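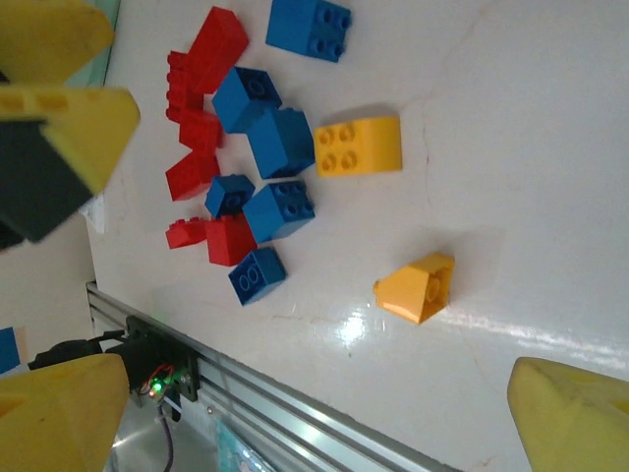

Keisha Mercado acha que a paragem devia ter acontecido muito mais cedo. "Se a pinça fecha e não sente nada, o braço não tem que tentar outra vez com mais força", escreveu na caixa de comentários do boletim, poucas horas depois de a Zisero ter confirmado a suspensão dos ensaios de separação por cor na sua oficina de Bowen.

A empresa interrompeu o trabalho no domingo, depois de um dos braços ter continuado a apertar para lá do limite definido pelo operador. Ninguém ficou ferido. Segundo a nota interna a que o boletim teve acesso, a falha ocorreu durante uma série de 600 recolhas de blocos de encaixe, quando faltavam 24 para o fim.

O limite de força estava fixado em 23 newtons. O registo do controlador mostra que, na recolha em causa, o valor pedido ao motor da pinça subiu por patamares até ultrapassar o dobro, sem que o sistema emitisse qualquer alarme. O bloco saltou de entre os dedos e foi parar ao chão, a mais de um metro da mesa. A operadora de turno carregou no botão de emergência e o braço parou de imediato.

A Zisero atribui o sucedido a uma actualização do programa de controlo, o Clirkix, instalada na véspera. A nova versão introduziu uma rotina de repetição: quando a pinça fecha e a leitura do sensor fica abaixo do esperado, o programa conclui que a peça está mal segura e volta a fechar com um pouco mais de força. A rotina devia parar ao fim de três tentativas. Por erro, o contador voltava a zero sempre que a leitura do sensor chegava com atraso, e o pedido de força seguinte partia do último valor e não do valor inicial.

O atraso, por sua vez, tinha outra origem. Os técnicos encontraram um conector com mau contacto no cabo do sensor, que falhava em certas posições do pulso. Na versão anterior do programa o defeito já existia, mas traduzia-se apenas em recolhas falhadas, que eram anotadas e repetidas à mão. Foram registadas várias dessas falhas ao longo de duas semanas e nenhuma deu origem a um pedido de reparação.
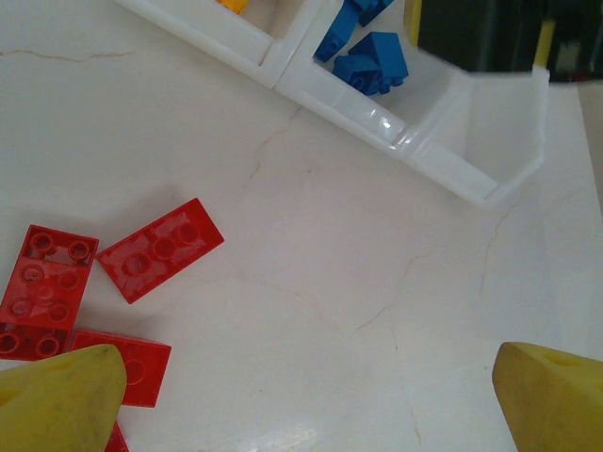 O conector foi entretanto substituído e a oficina voltou à versão antiga do Clirkix. Os ensaios só recomeçam depois de 200 ciclos seguidos sem leituras em atraso, primeiro sem peças e depois com blocos. Enquanto durar a verificação, a velocidade do braço fica reduzida a metade e é obrigatória a presença de uma segunda pessoa junto ao botão de emergência.

A empresa decidiu também separar o limite de força do programa. Até agora, o valor era lido de um ficheiro de configuração e aplicado pelo próprio Clirkix, o que significa que um erro no programa podia contorná-lo. O limite passará a estar gravado no controlador do motor, onde só pode ser alterado com a máquina desligada e com registo de quem fez a mudança.

A Ornari, que fornece o controlador, confirmou que o equipamento permite essa configuração desde o início e que ela vem descrita no manual de instalação. Não quis comentar as razões pelas quais não estava activa em Bowen. A Zisero diz que a opção foi desligada na fase de montagem, quando era preciso mudar o valor várias vezes por dia, e que ninguém voltou a ligá-la.

Continua por esclarecer o modo como a actualização foi aprovada. As regras da oficina exigem um ensaio em vazio antes de qualquer versão nova entrar em serviço. O ensaio foi feito, mas sem peças a rotina de repetição nunca é chamada, pelo que o erro não podia aparecer. O procedimento vai passar a incluir uma recolha propositadamente falhada, com o cabo do sensor desligado.

Os outros dois braços da oficina usam a mesma versão do programa e foram igualmente parados. A inspecção aos cabos de um deles já terminou, sem defeitos a assinalar. A do outro deverá ficar concluída ainda em Junho.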